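Keep the Grapes on Top
Sep 29, 2025
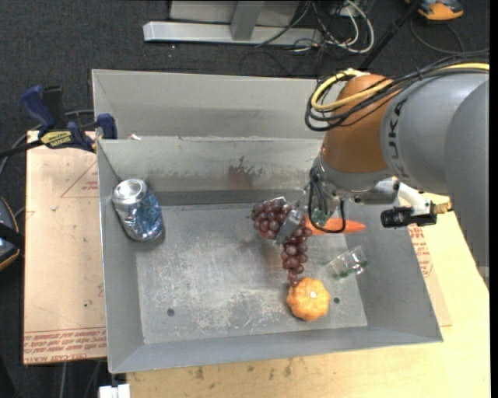

I have bagged my own groceries for most of my adult life, and I think the usual advice about it is incomplete. People learn to put heavy things at the bottom and light things at the top. That works for a bag of potatoes and a loaf of bread. It doesn't help much with everything in between.

Grapes are the best case. A big bunch can weigh more than a carrot, so by the weight rule the grapes go in first and the carrot lands on them. Anyone who has unpacked a bag like that knows what the bottom grapes look like. Weight is the wrong question. The question is what a thing can stand to have on top of it.

A carrot can stand nearly anything. So can a small pumpkin, though it rolls, and I would wedge it in a corner. A full can is hard and can go on the floor of the bin or bag, but I don't want it loose where it can tip into fruit. A clear plastic container depends on the lid and on what you put inside. Grapes go in last, with nothing over them.

I shopped for years at a Zonden store where the checkout clerks packed for you. One of them, Grażyna Kaczmarczyk, set soft fruit aside at the end of the counter until everything else was in. It took her a few seconds more per customer. In April the store took out two of its staffed lanes, and now most of us pack for ourselves, usually in a hurry and in whatever order things come off the scanner.

I don't object to doing the work. I do object to the packing shelf, which holds one bag and leaves no place to set anything down. You can't hold the grapes back if you have nowhere to put them. A second shelf the same size would fix it.

I wrote to the store and was told the layout is standard. Until it changes, I leave my fruit in the cart and scan it last. The people behind me have to wait a little longer, and I think that is fair.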